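Section 4: Setting Up a Bravery Award Nomination in Plerninero

4.1 Before you start

Plerninero handles nominations for the Punusberg Civic Courage Medal from first letter to final handshake. Have the incident summary, two witness statements and the nominee's correct name at hand. Spelling counts. The engraver in Ulholm charges by the letter and doesn't do refunds.
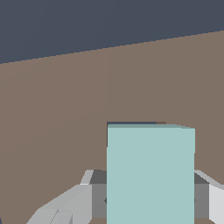

1. Log in and choose New Nomination.
2. Enter the nominee's name as it should appear on the medal. The limit is 68 characters, spaces included.
3. Pick the type of rescue: Fire, Water, Traffic or Other. Cats go under Other.

Note: Nominees may not nominate themselves. The system checks. People try anyway, usually in June, when the deadline is close.

4.2 Writing the citation

4. Open the Citation tab and describe what the nominee did in no more than 700 characters. It will be read aloud by the mayor, so go easy on the commas.

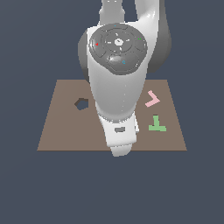 5. Attach the witness statements. A newspaper clipping doesn't count as a witness, however moving the headline.
6. Click Save Draft. Plerninero does not save for you, and it won't apologize.

Caution: Do not use the word "hero" in the citation. The jury awards the title and gets touchy when someone hands it out early.

4.3 Sending it to the jury

7. Click Submit. The status changes to Under Review and stays there until you have forgotten about it. 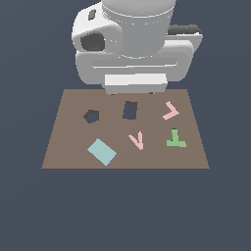
8. If the jury asks for more detail, reply within 80 hours. After that the file moves to the archive, and getting it back takes Form 969 and a polite phone call to Kwame Laryea at the Zelenák office.
9. Once approved, print the invitation and confirm the nominee's seat. Rescuers are a modest bunch and tend to sit at the back, a long walk from the stage. 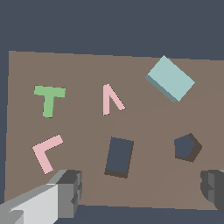
Pieces set out on the tabletop, including a green T.

Note: Nominations started before 15 March 2020 use the old form. Finish them there. Copying one into the new form erases the witness statements.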